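Hotels should stop handing out throwaway slippers

I stayed at the Lindell in March, a plain hotel near a railway station with good beds and a poor breakfast. A pair of slippers was waiting by the wardrobe in a sealed bag. I wore them from the bed to the bathroom and back. By the second morning there was a fresh pair in the same place, and the first had gone.

The Lindell has 52 rooms. I don't know how often each is let, but you don't need the exact figure to see that a lot of slippers go into the bin there in a year. They can't easily be recycled. Cloth, foam and glue are pressed together, and pulling them apart costs more than the slipper did.

The usual defence is that guests expect them. I think guests expect them in the way they expect a chocolate on the pillow. They notice it when it is there and forget it by the time they reach the lift. I have never heard anyone pick a hotel for its slippers.

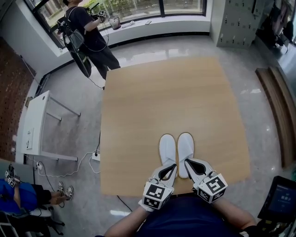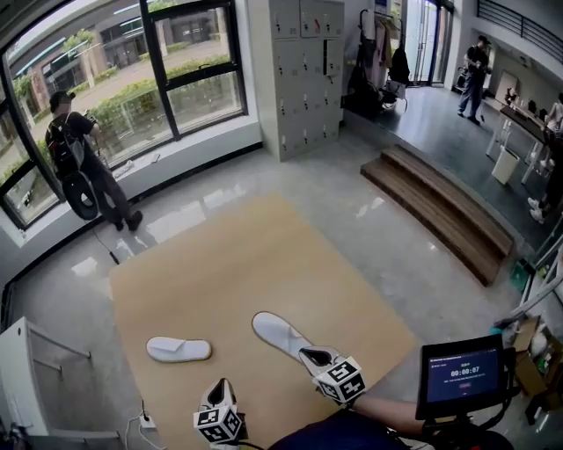
A better answer already exists, and it is old. The Furkach, a guest house that opened in 1909, keeps felt slippers in a rack by the front door. You take a pair in your size and put them in a basket when you leave. They are washed at 40 with the blankets — or so the card above the rack says — and the worn ones are patched at the heel. I had a pair with two patches and they were warmer than anything I own.

Some people don't like the thought of sharing footwear. I understand that, but the same people sleep in shared sheets and dry their faces on shared towels. We trust the laundry with those. Bowling alleys have lent out shoes for as long as I can remember.

If a hotel really can't manage the washing, it can keep the throwaway kind behind the desk and give them to anyone who asks. The Gatusus chain does this in its smaller houses. I asked at reception there and had a pair in my hand within a minute. It was no trouble to me, and the guests who didn't want slippers didn't get them.

Cost is the other argument, and here I have some sympathy. A washable pair costs more to buy, and someone has to be paid to sort and dry them. Still, a decent pair ought to last well over 20 washes, and the bags and the bin collections cost money too. Hotels rarely put those on the same side of the page.

I would start with the second pair. Leave the first one where the guest put it and don't replace it unless it is asked for. Any hotel could do that tomorrow with a line in the housekeeping notes.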